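Re: [wholebody-manip] fruit-to-basket numbers, which split?

Harish Salian wrote:
> Read the Birkside writeup twice and I still can't tell what
> the 50 rollouts were run against. Was the basket in a place
> the policy had seen in training or not? Also you say the
> baseline got the same 600 demos but Goel's table has a much
> bigger number. Which is it. And can you post what the setup
> looks like, the text just says "desk with shelf".
>
> Harish

Quick answers, I have a slot on the robot at 4 and need to run.

Basket position: both. Half the rollouts were with the basket inside the training region, the other half with it shifted outside. The writeup lumps them together, my fault, will split the table in the next version. Standing humanoid, standing desk, wire rack at the back, yellow basket. Fruit is apple and/or banana depending on the layout. Head view of one layout: 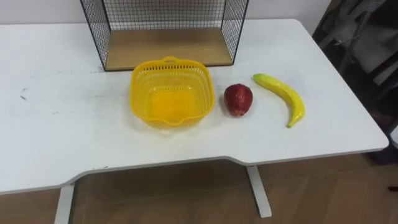
Demos: 600 is teleop on the real robot. Goel's 4,000 is the sim set, and it's used for pretraining in both arms of the comparison. So baseline = sim pretrain + 600 real, ours = sim pretrain + same 600 real + the relabeling step. Nothing else changed. Same seeds, same control rate. I know the table makes it look like we had more data, we didnt.

The relabeling in short, because the writeup buries it on the last page:

- take each demo, find the moment the hand changes what it's heading for (fruit, then basket, then shelf if the task has one)
- cut there
- relabel each piece with where the wrist ended up, in the desk frame not the robot frame
- train on pieces and full demos mixed, equal weight

Desk frame matters a lot. We tried robot frame first and it fell apart as soon as the feet were a bit off from where they were in teleop. Waist pitch soaks up the error for a while and then you're reaching over the rim by a couple cm too much.

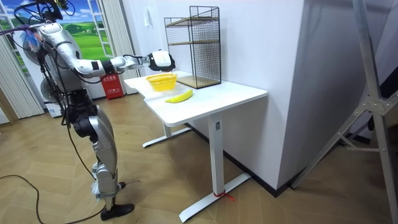 Where it helps: basket reach. Most of the gap over the baseline comes from there. Grasping the fruit itself is about the same for both, so please don't read the result as "better grasping". Prusmont people asked me the same thing off list.

Where it doesnt: anything with two hands. We only have 2 tasks with both hands near the basket and the cut points are a mess, one hand switches target while the other is still going. Right now I cut on whichever switches first, pretty sure that's wrong. Tried cutting per hand, training got unstable, haven't had time to look at why. If anybody has a decent way of segmenting bimanual teleop without hand labels I'd like to hear it.

Task notes are on the wiki, pasting the bit for the basket task since the login is broken for outside people again:

Basket task, both arms forward
Start from the standing pose, knees slightly bent. Check the cable is clear of the feet. Basket goes on the desk to the robot's side of the rack, do not push it up against the rack. Score reach and grasp as separate columns. A touch on the rim counts as a reach, a basket pushed off the desk is a fail whatever happend before it. 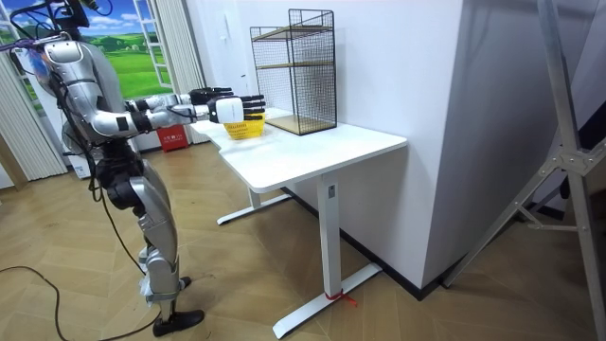 Page last modified: June, 4:12 pm

Ignore the part further down that page about scoring by joint error, that's old and we stopped doing it.

On the failures you asked about in your other mail: yes I kept them. Every rollout has joint states and both views. Can't put it on the public share yet, Hikedthorpe has to sign off on the hand firmware logs being in there. I can strip those out and send you just the video and states if that's enough, let me know.

Will send the split table when it's done. If you rerun the baseline at your end use the desk frame for it too, otherwise you're comparing frames and the relabeling at the same time. We made that mistake in the first draft.

ok going

> Also is the waist in the action space or locked?

Missed this one. In the action space, pitch only. Yaw is locked.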